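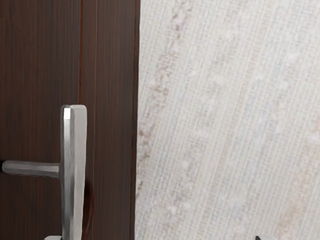
Stekbridge landlords will have to register every rental unit with the city under a rule that takes effect in July, and City Hall is already calling it a win for tenants. That seems early.

The plan covers 1121 units, according to the city's own count. Owners will pay a yearly fee and sign a form saying the heat works, the smoke alarms work and the locks work. Inspectors will then visit a sample of the addresses. The city has three inspectors, the same number it had when it promised faster responses to mold complaints last year. Tenants on the Hisby side of town are still waiting on some of those.

Owners who fail to register can be fined up to $2000. On paper that sounds stiff. The existing housing code has fines in it too, and the city's budget report shows it collected on eight of them in the past year. The report does not say how many were issued, and a request for that number had not been answered by press time.

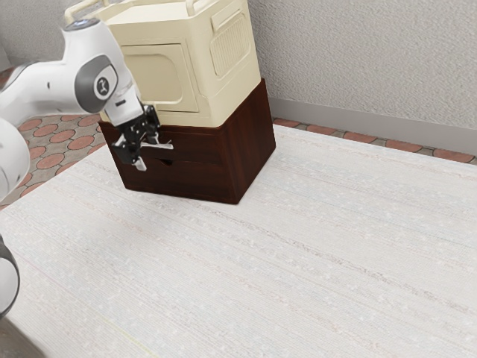 The registry itself will be run on software from Jolleo, a company that handles parking permits in Hisby. Drivers there spent much of the winter getting renewal notices for cars they had already sold. The city says the housing version is a different product. It has not released the contract, so residents will have to take that on trust.

Stankevičius Property Group, which rents out apartments on both sides of the river, said in a written statement that it "welcomes clear rules" and expects to pass the fee along to renters. The ordinance does nothing to stop that. An early draft did, but the line was gone by the second reading — and the meeting minutes give no explanation.

A public listing of registered addresses is supposed to go online when the rule starts. Inspection results will not be part of it, at least at first. The city says it will look at adding them later, and has set no date.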